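Started counting jars with my Year 1s at Stesia on Monday. Each pair gets a jar of dried beans, writes down a guess, then tips them out and groups them in tens.

You'll want egg cartons or muffin trays for the grouping. Ten beans to a hole. Leftovers stay on the table and become the ones.

The big jar had 696 beans. Most guesses were under 100 – one was 3,000.
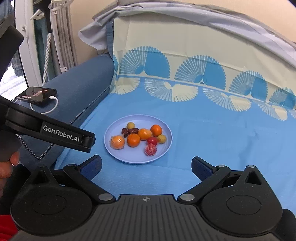
What do you do when two kids get different totals? They swap trays and recount each other's tens. It's nearly always a hole with nine or eleven in it.

Amra Krasniqi next door runs it with buttons instead. Easier for small hands, and they don't roll under the heater.

For kids who are ready, I ask what 3,000 take away 3 would be. We write 2,997 on the whiteboard and count back together.

Next up is measuring with paper clips. I'll post the recording sheet once I've fixed the spelling on it.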